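Thirteen jars later

I finally made it through a full season of marmalade, and I am so happy with how it went! Ute Böttcher, my neighbor upstairs, gave me her mother's recipe back in April, written on the back of a seed catalog page, and I've been messing with it ever since. The oranges come from the Hagedorn market (get there before eight in the morning, the good bitter ones go fast) and I slice the peel by hand, thick, the way Ute likes it.

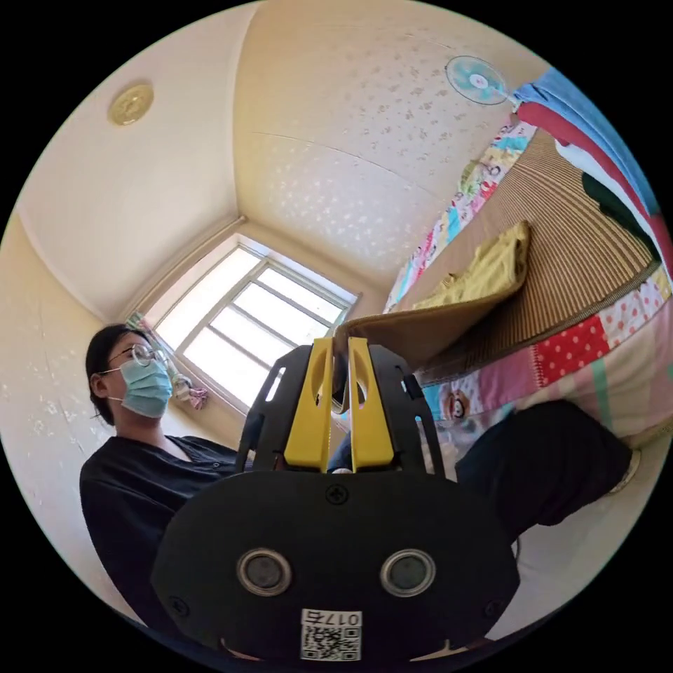

Do you have to soak the peel overnight?

Soaking it overnight makes the peel much softer and helps draw out the pectin, so I'd do it every time. A few hours will work if you simmer it longer.

The second batch was my favorite. I put in two lemons and a knob of fresh ginger, and the whole apartment smelled amazing until bedtime. Lacey Clegg came by for one jar and left with three, plus my best spoon, which I would like back, Lacey.
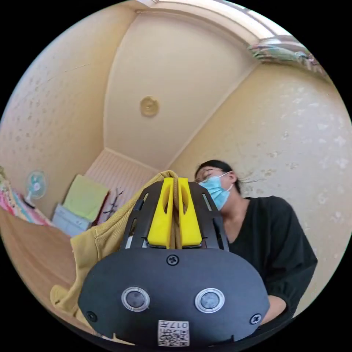
Then there's the sugar. Ute's recipe wants a terrifying amount of it, and I did try cutting it by a third once. The taste was lovely and bright but the set was more like syrup, so that batch went over pancakes and into a yogurt cake (really good yogurt cake, I'll post it soon). For the next one I went back to the full amount and tested it on a cold saucer until it wrinkled. Next winter I want to try grapefruit!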